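May, bench notes, finish trials for the Candside kitchen tables

Started at 10 this morning and I'm still grinning. The second recipe is the one! I've been going round and round on a clear finish that doesn't turn pale wood orange, and I think the mix with less oil and more wax has it. It goes on like soft butter, buffs up with an old T-shirt and leaves the color nearly alone.

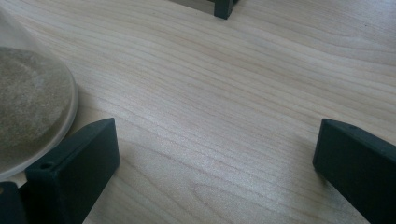 *Photo: Pettigrew workshop*

Sanding first. I stopped at 400 on both test boards. Istden's notes say to quit sooner so the oil has something to bite into, and I did try that last month, but the end grain drank so much that it dried blotchy. At 400 the coat is thinner and more even, and the board feels lovely under the palm (I keep going back to stroke it). Raise the grain with a damp cloth before the last pass, let it dry all the way, then a light hand. I rushed this on board 2 and got fuzz along one edge. My fault.

Wax melted slowly in the double boiler, oil in after, stir until clear, lid on while it cools. Don't scrape the sides of the pot back in or you get crumbs.

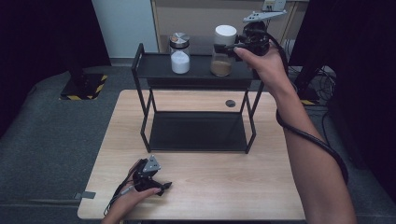

Wipe-off time matters more than I expected. Leave the first coat a short while and take off every bit you can, then come back after lunch and wipe again, as the pores weep a little. The second coat wants half as much. Anything more sits on top and goes tacky, and then it's mineral spirits and a sore elbow.

Water test next: a wet glass left overnight on each board, plus a spoonful of cold coffee. My money's on board 2, fuzz and all.

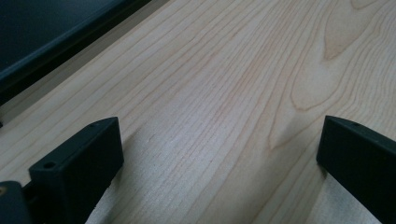
Gridamik quoted 2,996 for the whole batch of blanks, delivered, which is better than I dared hope. Need to ask whether they can keep the wild grain for the tops and send the plain stuff for aprons and legs. It would be a crime to hide those swirls underneath!

Still to do: label the tins, hang the oily rags outside flat, order more wax, and cut a fresh end-grain sample before the next round.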